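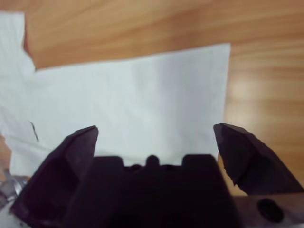 Consuelo Mosquera reckons the folding should be done along the longer side first, and that I've been making life hard for myself by starting at a corner. She left a note to that effect on the bench, underlined twice. I think she's right!

Notebook, September, started a bit after 2 in the afternoon.

Back on sheet folding today. The aim is the same as in the last entry: find a way of getting a big, floppy white sheet into a flat, square-ish packet that will stay shut long enough to go in the Drevcombe drawer. I'd been putting it off and then enjoyed it so much that I missed tea.

First thing, surface. The wooden tabletop is so much nicer for this than the grey mat. The sheet slides when you want it to and you can run a thumbnail along a fold and get a proper line. On the mat everything grips and you end up dragging the whole lot towards you. The grain is handy too — I've started lining the edge up with it by eye and it saves getting the ruler out. The one nuisance is the glare late in the day, when it gets hard to see a white edge near the shiny patch. Turned my stool round and carried on.

Second, bunching on the left. This keeps happening to me. I smooth from the middle outwards, the right edge comes out lovely and crisp, and all the slack ends up in a lump on the other side. Then I fold the lump in and the packet comes out fat at one end like a badly rolled sleeping bag. Tried the following:

Smoothing from left to right only. Better, but the far corner creeps.
Lifting the left edge and letting it drop before smoothing. Much better! The air underneath does half the work.
A weight on the top corner (used the Sorkex tin, full of washers). Good, though the tin leaves a faint ring if you press on it.

Combination of the second and third is what I'd use now. Then Consuelo's long side first, then the short side, then press. Did 19 goes like that and kept 11 I'd be happy to put in the drawer. The rest were mostly me rushing the last fold.

Paper matters more than I'd expected. The Tamayo roll is soft and forgiving but springs open again if you look at it sideways. The Tronomov sheets are stiffer and hold a crease beautifully, only they remember every mistake, so a wrong fold means a fresh sheet. For learning on, Tamayo. For anything that has to look neat, Tronomov every time.

Stock: label on the big carton now says 3,799 sheets, with my pencil correction. Plenty, so please don't flatten out old ones to save them, they never lie properly again.

To do:
Try the lift-and-drop with two people, one at each end.
Find something heavy with a flat bottom to replace the tin. Felt on the underside?
Ask Consuelo if she presses with her palm or the side of her hand. I get a sharper line with the side but it's sore by the end.
Wipe the table before starting, crumbs show through as little bumps.

Left the good ones in a stack at the back of the bench with the tin on top. Will look at how far they've sprung open in the morning.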